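Housekeeping Skills 1, Unit 4: Clearing and Resetting a Small Table
Semura Adult Learning, May session

Read this before the practical. Bring a dry cloth and a damp cloth. The practical starts at 9:30 and each person gets one table.

Order of work: bottles first, then cups, then plates, then anything left over. Wipe last. The Warkus workbook puts plates first, and you may see that order in older copies of this handout.

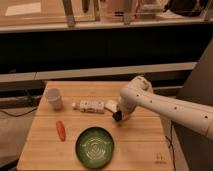
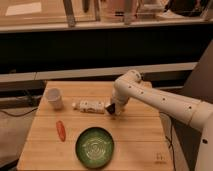

Bottles go first in this unit. A bottle on its side can roll when the table is bumped, and a loose cap will let it leak. Check the cap, stand the bottle up, then carry it. In both pictures the bottle is lying down with the cap end to the left, toward the side where the cup stands. Take hold of the body, turn the cap end up, and keep your sleeve clear of the cup.

Small items such as toys go in the tray, not back on the table.

Wiping a plank top: follow the seams with the damp cloth, then go over them again with the dry one. Crumbs collect there.

For Sunday: read Khalaf, chapter 2, and write out your own order for a table with two cups and no bottle. Half a page is enough.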